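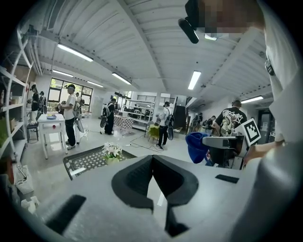
I have never been a fake flower person. My mum had silk roses on the telly for most of the eighties and I was the one who had to dust them, so you can imagine how I felt when my editor sent me off to Flistovis, the big shared workshop off Sheehan Street, to write about artificial plants and the people who fuss over them. I went in with my arms folded. The place is lovely, mind you, all white corrugated ceiling and long fluorescent lights, with a tall white shelving unit by the windows crammed with bottles and boxes and little containers (and some greenery down on the bottom shelf, which I was itching to pinch between my fingers). It was busy as anything the day I visited, people squeezing past each other between the tables, and I found a spot near the windows and started asking rude questions.

Aranka Simon took most of them. She's been arranging artificial flowers for longer than she'll admit and reckons the trouble with most of them is the pot. People spend their money on the blooms, she told me, and then plonk the lot in whatever thin plastic thing it came in, and of course it looks sad! Her own favourites go into glazed colours, the louder the better. Cobalt is the one she keeps coming back to, especially under pale pink orchids with those darker centres.

And I have to say, the orchids got me. You want plenty of leaves in there, broad glossy ones, and at least one should flop over the side as though it couldn't be bothered standing up. Aranka bends hers over the kettle at home, just enough steam to soften them.

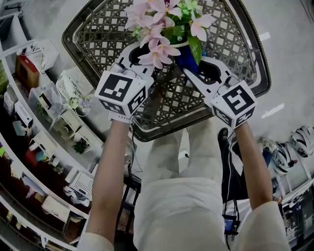
Then there's the question of moving the things. I'd always grabbed a pot by the rim and hoped for the best, which is how I lost a perfectly good fern in February. A basket is the go. Something woven, in plastic if it's going to sit on a floor that gets mopped, and deep enough that the pot sits down inside while the flowers come up over the edge. Hold the pot at both sides and lower it straight down. If you drag it across the weave you'll snag a leaf, and then you're on your knees poking stems back in.

Aranka swears by the Fevia baskets from the market at Letik. I bought 2 on the way home, plus an orchid I had absolutely not budgeted for. It's in the hallway, in its basket, next to the shoes.

As for dusting, a soft paintbrush for the petals and a damp cloth for the leaves, once a month. Mum, if you're reading, I could have used that paintbrush.

Last updated: 16 January 2022

Related stories
Baskets for every room in the house
The hallway that ate my weekend
Glazed pots: a colour guide
Real ferns for people who forget to water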